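Werkstatt-Tipps: Greifer am Zweiarmroboter pflegen

Die Greifer bekommen bei uns mehr ab als jedes andere Teil. Wer sie regelmäßig sauber macht und die Backen nachstellt, spart sich die meisten Reparaturen. Die Reihenfolge unten stammt von Glenys Hapeta und hat sich bei der Busness-Zelle bewährt.

Vor dem Anfangen
Roboter in die Parkstellung fahren, Not-Halt drücken, Hauptschalter aus und Stecker ziehen. Danach 10 Minuten warten, bis die Antriebe spannungsfrei sind. Die Arme vorher abstützen, ein zusammengerolltes Handtuch unter dem Unterarm reicht. Ohne Strom halten die Bremsen zwar, aber ein alter Arm sackt gern ein Stück nach.

Finger reinigen
Fusselfreies Tuch, lauwarmes Wasser, ein Tropfen Spülmittel. Kein Bremsenreiniger, der macht die Gummibeläge hart. In die Führung kommt man mit einer alten Zahnbürste oder einem Pinsel mit gekürzten Borsten. Haare wickeln sich am liebsten hinten um die Spindel; mit einer Pinzette herausziehen, nicht mit dem Messer.

Beläge wechseln
Glatte Stellen auf dem Belag bedeuten, dass er runter muss. Wir nehmen Zuschnitte von Flastico und kleben sie mit dünnem Kontaktkleber auf. Beide Seiten einstreichen, ablüften lassen, andrücken und 24 Stunden in Ruhe lassen. Immer beide Finger zusammen machen, sonst greift er schief.

Handgelenk
Die Schrauben am Ring über Kreuz nachziehen, und zwar von Hand mit dem kurzen Schlüssel. Wer Spiel spürt, obwohl alles fest sitzt, hat vermutlich ein Lager vor sich. Dann nicht weiter anziehen. Angus McAlister hat so einmal ein Gewinde ausgerissen, und das Ersatzteil von Lodent war nahezu 3 Wochen unterwegs.

Probelauf in der Simulation
Nach jedem Wechsel an den Fingern stimmen die Maße im Modell nicht mehr. Neue Fingerlänge eintragen und den Ablauf zuerst am Rechner fahren, mit den Türen, dem Tisch und dem Stuhl, die auch in der Übungswohnung stehen.

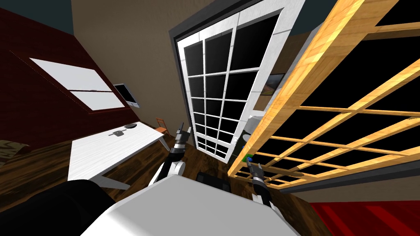
Türen sind dafür die beste Prüfung. Eine um wenige Millimeter falsche Länge fällt über einer freien Tischplatte kaum auf, am Türrahmen schon. Langsam fahren lassen und die Abstände bei beiden Armen ablesen. Passt es, am echten Gerät mit halber Geschwindigkeit wiederholen, eine Hand am Not-Halt.

Zum Schluss Datum und Änderung ins Heft am Schaltschrank eintragen. Ersatzbeläge liegen in der 2. Schublade von oben, die Pinzette bitte dorthin zurück.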